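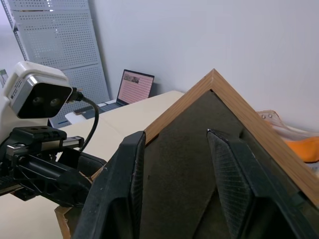 The Stenderlow School robotics program begins its fall project this week. Students in the advanced section will work in pairs on two-arm handling, and updates will be posted to this thread through January. 1/9

The project is named Risis. Its task is simple to state: one arm picks up a framed board, the second arm takes it over, and the board is hung on a wall rail without touching the table. 2/9

A framed board was chosen as the first practice piece. The wood gives the fingers an edge to hold, and the flat center shows students very quickly when a grip has been placed too far to one side. 3/9

Thirty-four students are enrolled this term. Each pair receives two bench sessions before the first review and keeps a written log of every attempt, including those that are stopped early. 4/9

Logs are graded on completeness. A pair that records a dropped board and the settings in use at the time will receive full credit for that entry. 5/9

The program has set a target of 300 recorded attempts for the term. Last year's section, working with one arm and a smaller piece, finished with 286. 6/9

Students are reminded of bench rules. Hands stay outside the marked area while either arm is powered. Laptops may remain on the table during a run, provided they are at the far end. Bags and loose clothing are to be left in the hall lockers. 7/9

The Turnell Fund has provided $610 toward replacement finger pads and cables. The program thanks the Fund for its continued support of student work. 8/9

Families are invited to the open lab on Sat 17 October in the Doucette Building, ground floor. Pairs will run the pickup and the handover; wall hanging will be shown at the January review. Entry is free and no registration is needed. Questions may be sent to the program office by direct message to this account. 9/9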